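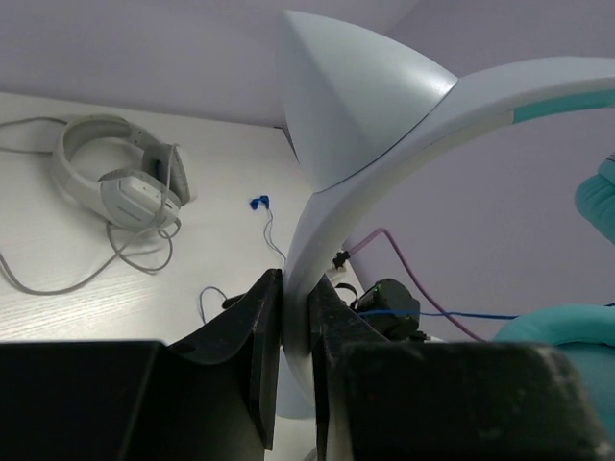
Robots take on the tangles at Flisden's returns benches

2021-06-26

I popped over to Plotham this week to see how the headphone benches at Flisden are getting on with their new workmates. The firm checks and re-sells returned audio kit, and since April the robot arms have been doing the fiddly bit - holding stands, lifting leads, sorting out who belongs to which plug. They're made by Habte, and I could have watched them for hours!

The site handles about 500 returns a day, and until this spring every cable was untangled by hand. Staff told me their thumbs were sore by dinner time. Thin earbud leads are still the worst of the lot (one bench worker calls them spaghetti), and the arms go at them slowly, a little pinch at a time.
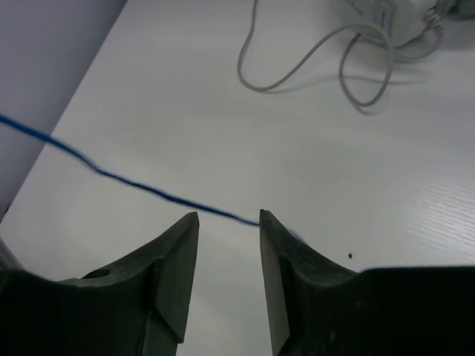 Jobs and Workplace

So what happens to the people? Flisden says none of the 70 bench staff have lost their posts, though quite a few have changed what they do. Some now look after two arms each and step in when a lead gets snagged. Others have moved to listening tests, and they seem pleased with that, apart from the music, which is the same four songs all shift.

Not everyone's keen. A couple of the older hands miss chatting across the bench, and the union wants the new duties put on a better pay grade. Talks on that are still going. The Drultby site is next in line for the arms.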